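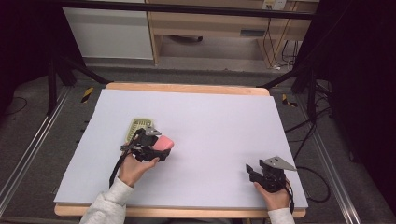

A white board laid over a light wooden table, with a pink sponge-like block and a slotted tray.

1 June 2018
Posted by Anqi Kang

Savvas Karagiannis wrote:
> Does anyone have a way to get old permanent marker off a
> whiteboard? Ours at the Homthorpe reading room has the
> February schedule on it and it won't budge. The spray from
> the office supply store did nothing.

Savvas, write over the old marks with a fresh dry-erase marker, let it sit for a few seconds, and wipe both off together. It worked on most of ours. For what was left I used rubbing alcohol on a paper towel — open a window first.

Don't use scouring powder. Rhonda tried it on the board in room 5 and took the shine off, and now every marker stains it.

If you can get the board down off the wall, do it flat on a table. The alcohol stays where you put it and doesn't run into the frame. Wipe with plain water afterward and let it dry overnight before anyone writes on it.

If it still looks gray after two tries, the surface is probably worn out. Nilton has a spare, 48 inches wide, that came out of the Vrettos building. It has a dent in one corner but it writes fine. He'd like it gone by the end of the month.

Anqi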